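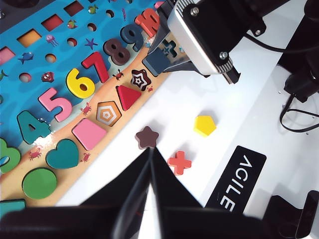

Puzzle and Play Corner: progress report to the Prado fund, January

What we've done since the autumn

The seaside board has been the best thing we bought with the first payment, and I'm so pleased we went for wood. It has numbers along the shoreline and shapes on the sand, with little red crabs printed in between, and the children go for the crabs before they go for anything else! The star, the yellow pentagon and the cross are the three we now hand out first. The pentagon and the star have outlines printed inside their spaces, one within another, which gives a child something to match by colour when the shape itself is still a puzzle.

We now have 24 boards in the lending cupboard at Stemureck and 30 families signed up to borrow them. Ivone Leite runs the morning table and has kept the loan book since we opened. She has also written a card for each board with a few words to use at home (round, heart, corner, next to, underneath), and parents have been asking for copies to keep on the fridge. We'd like to get those printed properly.

Sessions

The morning table is full most weeks. We tried an afternoon one at Moseo in November and it was slow to start, mainly because of the school run, so it now begins at 3.45 and is doing much better. Older brothers and sisters come along too and they are very good at the number row – a few of them have made up a game where you shut your eyes and name the piece by feel. We've borrowed it for the younger ones, with shapes only.

Plain white table tops have worked well. The coloured pieces show up clearly against them and we've stopped using the patterned cloths.

Spending

The boards and the cupboard came in under budget, leaving £100, which we would like to move to spare pieces. Two boards came back from loan with something missing. Iritness will supply single pieces if we send a tracing, and Ivone has already done the tracings.

Still to do

Labels for the cupboard shelves, in pictures as well as words.
Drawstring bags, so that loose pieces travel separately from the board.
A second seaside board for Moseo, if the fund agrees. There is a waiting list for ours.
Feedback forms to families before the end of February. I'll send you a summary with the next report, along with the loan figures for both sites.

You'd be very welcome at a morning session – come at 10, when the boards are out and the table is at its busiest.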